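22 November 2021

Home late, feet up, cocoa on the arm of the couch where it will certainly get knocked over. I want to get this down while I still remember it, because the pond unit started today and I have Opinions.

So, Kelureck. I finally got it onto the classroom laptops, after being told in April that it would be no trouble at all. It's the pond simulation, the one where you pick how much algae and how many minnows and water fleas and herons you want, then press go and watch the lines wiggle up and down. I've been teaching food webs off the same laminated cards since I came to Maldonado, and the cards are fine, the kids like the heron card, but a card just sits there. You can't starve a card.

Third period is my big group, 19 kids, and I let them loose with hardly any introduction. Maybe that was a mistake! Every pair went straight for the herons. Of course they did. They wanted to see what happens when the pond is basically all heron, and what happens is the minnows vanish, the herons go a little while after, and then the water fleas have a wonderful time until they've eaten every scrap of algae. One pair in the back gasped out loud when their last line hit the floor. I could have talked about carrying capacity for a week and not gotten a gasp.

Then somebody noticed that two laptops with the very same settings had ended up with different ponds. One had minnows chugging along, the other was dead as a doornail. They called me over like I'd sold them a bad car. I said something about chance, and how a heron might find the last minnow in one pond and miss it in the other, and they looked at me very politely. I'm not sure I believed me either. The bell rang, and I spent my prep period poking around in the menus until I found a little box called "start number," and typed the same thing into both machines — 2268, the end of an old phone number of ours — and the ponds came out exactly alike, wiggle for wiggle. I was so pleased I ate my sandwich standing up.

What still bothered me was the algae. It grows back even after it reads zero, which drives me up the wall, as I've spent years telling children that nothing comes from nothing. I sent a grumpy note off to Asari, the outfit that puts Kelureck out, and told them so. Grumpier than it needed to be, now that I reread it.
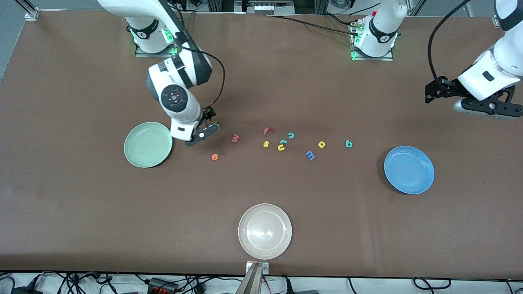 Asari wrote back the same afternoon that the zero was only a rounded number, that there was nearly always a trace of algae left in the mud at the bottom, and that I could turn on decimals under the graph settings if I wanted the class to see it. They added that plenty of teachers leave it off on purpose and let the kids argue about it first.

Well. That took the wind out of me, and then I got excited, because that's a whole lesson right there! Real ponds do it too. The one behind the feed store in Skivadik dries to cracked mud every bad summer, and the next spring it's green again and full of hopping specks. Water fleas leave those tough resting eggs behind that just wait it out. I'd planned to mention them in passing, and now I think they get a day of their own. I wonder if I could get a scoop of that mud, put it in a jar of old tap water on the windowsill, and see what wakes up. It would have to sit out a day or so first to lose the chlorine. Must remember a lid. Must remember the smell from last time, too.

So the new plan is this. Tomorrow we keep the decimals off and I ask them where the green came from. Then everybody gets the same start number and changes 2 things only, and writes down a guess before pressing go. On paper! Some of them will moan about the paper. The cards come back out after that, so they can lay the web out on their desks and point at the piece they think will fall first. I'd thought the cards were headed for the closet, but I believe they'll do better side by side with the computer than either one did alone.

That makes 4 lessons where I had two, and the rocks unit gets squeezed again. Poor rocks. They've waited a long time, they can wait till after break.

Other business: one laptop charger is missing and another only works if you hold it up at an angle. I also never did grade the leaf drawings, and they are looking at me from the bag right now. I'll do half tonight and half at breakfast. And I owe Asari a nicer note. I'll ask them whether there's a way to make the heron migrate, because fifth period is going to want to know.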